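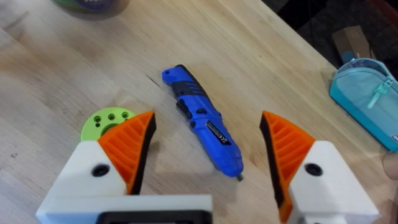
Kumilum Bench Arm

The Kumilum is a tabletop arm with a two-finger gripper and a wrist camera, sold by Wasden for small workshops, repair benches and homes with a sturdy table. It picks up, moves and puts down light objects. It does not replace a person at the bench, and we would like buyers to know where it stands before they order.

What it does now

Picking up hand tools from a clear surface. Screwdrivers, markers and similar long shapes are the easiest jobs. The gripper opens on both sides of the tool and closes across the body.

Putting tools back in a tray or a wall rack, once you have shown it the rack positions. Setup takes some 72 minutes for a typical bench.

Sorting small parts into bins, if the parts are not piled on top of each other.

What it does not do yet

Driving screws. It can hold a cordless screwdriver, but pressing the switch while keeping the bit straight in the screw is still beyond it. The same goes for most power tools with a trigger or rocker.

Folding laundry, opening zippers, washing dishes. We get asked about all of these. Soft items can be moved from place to place, and that is the limit for now.

Working in clutter. Things lying close to the tool slow it down, and it may stop and wait for you.

From a customer

Young-sook Seo has run a Kumilum at her repair shop in Rindton since August. "It clears the bench at closing time. It's slower than I am, but I'm doing the books while it works. I still put the screws in myself."

Specifications

Reach: 900 mm
Fingers: 2, with replaceable ribbed pads
Heaviest tool tested: 11 oz
Mounting: table clamp or bolts
Software: Costache, included – updates are free for the life of the arm

In the box

Arm, gripper, wrist camera, power supply, table clamp, spare finger pads and printed setup guide. Bins and tool racks are sold separately.

Keep hands out of the gripper while the arm is powered. Not for use by children. For repairs and spare parts, contact Wasden with the serial number from the base plate.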